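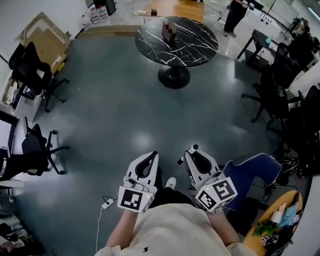

The ground floor at Drestum, with the marble-patterned pedestal table and the flattened boxes still to go out.

Shiela Policarpio took over the fit-out of the Drestum workspace in November, when the ground floor was a bare slab and the furniture was in storage. The job covered 275 square metres over two levels. Her brief was a room that could be cleared and set out again within a working day.

The floor was settled first. It is a dark grey-green epoxy with a smooth finish. "We looked at carpet tile and at vinyl," Policarpio says. "Carpet tile holds grit and vinyl marks under castors. Epoxy shows dust, but a wide mop deals with that." She concedes that the finish reflects the overhead lights more than she had expected from the samples.

Furniture came from three sources. The light wooden table was already owned. The mesh office chair and the white cabinet were bought through Jarnik on a single order, number 3544. The round black table with the white-veined top was a late addition, chosen by Si-eun Son, who manages the daily use of the room.

"I wanted one table without corners," Son says. "It stands on a single pedestal, so you can get round it from any side. The organiser lives there because pens left on the wooden table used to end up on the floor."

Water is kept in bottles on the same side as the white desk. Son would prefer a plumbed point, but the nearest supply is 11 metres away and the quotation came to £2309 before making good. 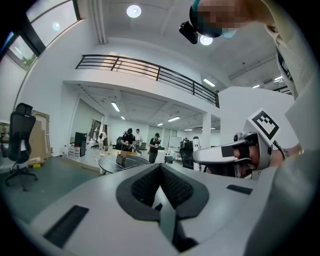

The mezzanine took longer to agree than anything on the ground floor. Policarpio kept the black metal railing with its horizontal bars and had the structure finished in white to match the ceiling. Headroom beneath it is lower, and the rectangular fluorescent fittings there were retained. The higher ceiling has round lights.

"The two types do not match in colour," she says. "Under the mezzanine it is slightly cooler. I would change the tubes before I changed the fittings."

Daylight comes through a large window with dark frames. Son has asked for a blind on the upper panes only, which would leave the greenery visible lower down. Policarpio has measured for it and is waiting on a price from Manalastas.

Storage remains the weak point. Cartons are flattened and leaned against the wall until collection, and Son would like a fixed rack for them beside the cabinet. "They slide on epoxy," she says. "A batten screwed to the floor would do it, but Shiela will not let me drill the coating."

Policarpio confirms this. She has offered a freestanding rack with rubber feet.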